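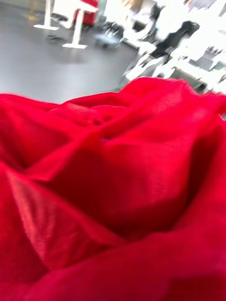

How should thin synthetic cloth be stored between uses? Loosely, in a bin with room to spare, and with no attempt at a crisp fold.

Home Essays Fabric Care Archive Contact
Search this site Enter keywords Go

Against the Perfect Fold

Marlene Vieira
December 18, 2025

Household advice treats folding as the natural end of laundry. For cotton sheets and denim I accept this. For lightweight synthetics – linings, scarves, costume cloth, the red yardage sold for party tables – I think the rule is wrong, and it costs time.

A fold is a crease under load. Put 17 folded pieces in a stack and the bottom one carries the weight of the rest along the same few lines, for months. Smooth filament yarn has little grip, so the stack also slides whenever a piece is pulled from the middle. The usual response is to refold everything. I did this every February for years.

Bunched cloth bends too, but the bends are broad and fall in different places each time. Most of them drop out after a short hang. The sharp creases from a stack need an iron, and thin synthetics leave a narrow margin between too cool to work and hot enough to glaze.

The case against bunching is volume. My Flikico bin holds 40 liters and takes almost half of what the same space would hold folded. In a small apartment that matters. Vacuum bags, including the Gesero set I tried, solve the volume and bring the hard creases back, so I no longer use them for this class of cloth.

Two conditions apply. The cloth must be fully dry, and the bin must have no rough edges, which snag a fine weave quickly. Sort by color if dye transfer is a concern; strong reds go by themselves in my closet.

Pleated goods are an exception, as is anything with a coated face. Roll those on a tube.

Print this page
E-mail this page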